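The Pot on the Table: notes for a short talk on spoons, chopsticks and where they live

January
Posted by Rarkitport
Print this page | E-mail this page

(These are my speaking notes more or less as I had them on the night, with the crossings-out taken away. Filtance hall, 24 chairs, kettle on at the back.)

START. Hello, thanks for coming out, can everyone hear me? Mobile phones, fire door, loos on the left. Wait for the kettle to click off before going on!

First bit. Ask for hands up: who has a cutlery drawer that won't shut? (Pause. There'll be a lot of hands.) Mine didn't shut for the best part of a year and it was a ladle every time, the same ladle, and I'd slide a butter knife in to flatten it and swear and carry on with my day. I own three ladles. I make soup twice a winter.

So this is a talk about giving up on the drawer, or at least giving up on it for the things you use at the table every single day. Get a pot. A utensil holder, if you want the name on the box, but we say pot at home and I'll say pot tonight.

Second bit, which pot. Pass round the beige one and the tin one. The tin one came from Wanico and it's very handsome and I don't like it, it has no holes, and you get that little brown puddle at the bottom that you only find when you tip it up over the sink. Pass it round anyway. Let people sniff it if they want to. What I look for now:

- holes low down, near the base
- two compartments, so the long things and the round things aren't fighting
- a rounded rim (I've caught my sleeve on a sharp one, story about the gravy, keep it SHORT)
- wide enough at the foot that one heavy spoon won't pull it over

And plastic is fine. I know some people in this room feel strongly about plastic and we can do that over the biscuits.

Third bit, who goes where. This is where I get a bit bossy, sorry. Chopsticks on one side, spoons on the other. Spoons go in with the bowl up, handle down. I've heard all the arguments about fingers touching the bowl end and I'm not moved, you pick it up by the neck. Handle down also means you can see what you've got without rummaging. Chopsticks will lean whatever you do. Let them lean.

Show the chopstick roll on the table: lay them all flat on the cloth, roll them under your palm, pull out the bent ones. Then pair up what's left by length. You always end with an odd one. I keep my odd one for stirring paint and poking at the plughole, and I've a feeling it's been the same odd one since we moved in.

(If it's going well, do the wooden spoon rant. If it's ten to eight already, skip to the stools.)

Wooden spoon rant: they are cooking things, they live by the hob, they don't get a place in the table pot. There. That's the whole rant.

Fourth bit, the five-minute sort. Tip everything out onto the table. Everything! A patterned cloth is lovely for this, mine has stars all over it and I tell the children that spoons park on the blue ones. Wash the pot while it's empty. Then put things back one at a time, and ask of each one whether it came out of the pot this week. We got down to 6 spoons in the pot and it was plenty, even with cousins staying. The rest went in a shoebox for the Bhutto kitchen, which feeds 200 on a busy lunchtime and lost half its teaspoons over the summer like every kitchen in the land.

Fifth bit, stools. Not strictly cutlery but somebody always asks me about small rooms. Plastic stools, against the wall, out of the walkway. Snacks can go over there too, so that the table is only for eating at. I've told this to a room before and been heckled about crisps, so be ready.

Money bit, for the committee people: we've 3000 leaflets left from the last print run, please take a wodge, put them through doors, line the cat tray with them, I don't mind.

FINISH. Questions. Then thank everyone while people get their coats.

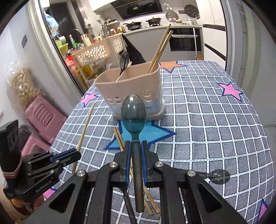 Surely the chopsticks ought to go in with the thin ends up, came the first question, before I'd even found the light switch, and what about families who share one pot between two tables? I said thin ends up was fine by me, and that two tables want two pots.

Recent talks
Tea towels: how many is too many
The shelf above the fridge
Labelling jars when you've lost the pen
Folding a tablecloth on your own

Print this page | E-mail this page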